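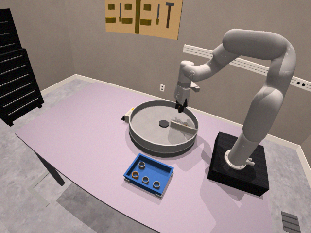 The simulated bench in Undine: arm on its block, the round basin in the middle, blue tray with four rings up front.

Undine review: a ring-picking benchmark I keep going back to
By Nele Strobel | May

We use cookies to remember your settings. Accept | Manage

I've been living with Undine for most of the spring, and I have opinions! It's a simulated test bench for manipulation policies, put together by Kamala Gowda and Balakrishnan D'Souza, and the paper that comes with it makes one claim I really wanted to check: that if you train on rings that have come to rest in awkward places (up against a wall, tucked in a corner) your policy gets better at the easy ones too, for free.

So, setup first. Install took me 27 minutes, and most of that was downloading the room. And what a room – there's a tool cabinet, a pegboard sort of thing with bins and a hammer, even an outlet on the wall. I thought it was all fluff until I switched the background off and watched my older policy, Plusden, get noticeably worse. It had been leaning on the wall behind the table to work out where the gripper was. Oops.

The part I like best is the basin with the divider. A small object lying close behind that divider is a nasty pick, with the shadows of the wrist and gripper falling right where you need to see, and an overhead view barely helps. The blue tray is friendlier, but it's turned at an angle to the basin, so you can't get away with learning one wrist rotation and calling it a day.

Now the claim. I ran 1693 episodes with the authors' awkward-start recipe and the same number with plain random starts. On picks beside the divider, the recipe won by a mile. On open-floor picks it came out 2 points ahead, over six seeds, and two of those seeds went the other way. I'd call that a maybe. Murray Gill ran it on his own machine with the Rantala controller and saw much the same, so I don't think it's me.

Gripes? The contact settings are buried three menus deep, thin rings sometimes stick to the fingers after release, and the docs still talk about a Fosska importer that I couldn't find anywhere. Sharada Devadiga on the mailing list says it moved to a separate package, which would have been nice to know before I lost an evening to it.

Would I recommend it? Yes, if clutter and tight corners are your thing. If you mostly do open-table picking, I'd borrow the background-off test and skip the rest for now. Four stars from me, and I'll rerun everything when the contact fix lands.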